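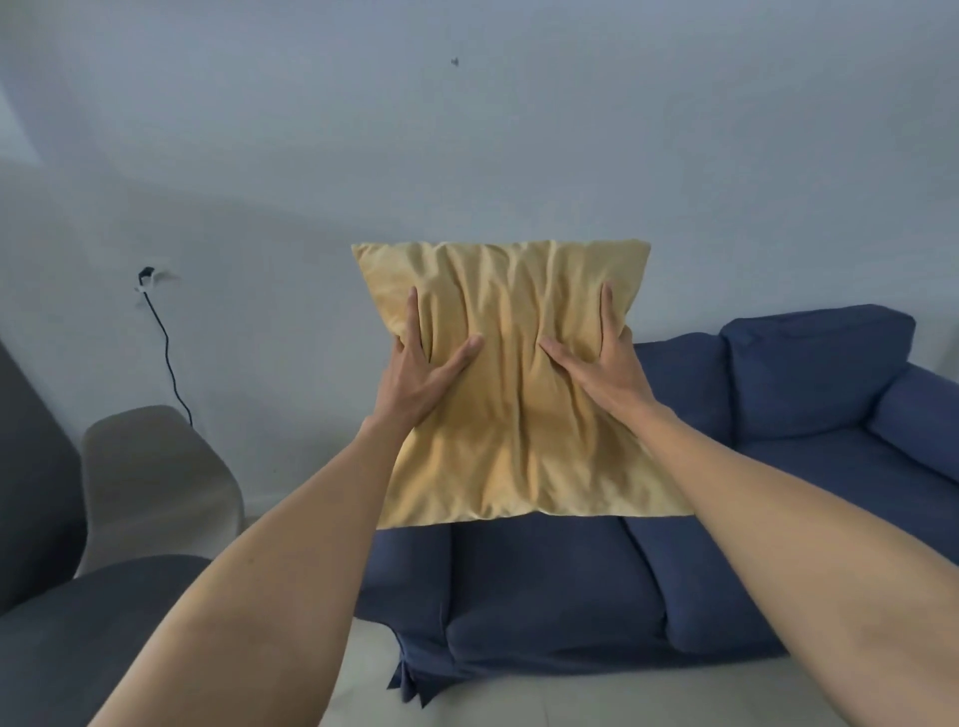
Figure 2. A square cushion held in both hands above the seat of a navy-blue sofa.

3.2 Cushion handling

Soft furnishings made up 304 of the 1,060 tidying actions logged in the Girkthorpe homes. Following Soomro and Dunmore, we coded each cushion action as lift, shape or place. Shaping covers any squeezing or smoothing of the cover — beating was coded separately.

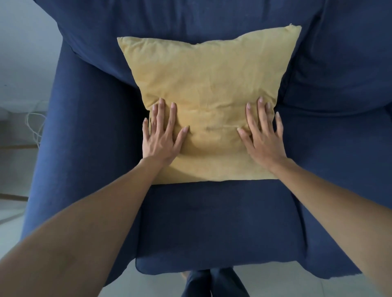

Placing was coded from first contact with the seat or backrest until both hands had left the cover. Pressing with flat palms during this period counted as part of placing, even where it also smoothed the fabric. The two coders disagreed on 136 boundaries, mostly between shape and place, and these were settled by joint review.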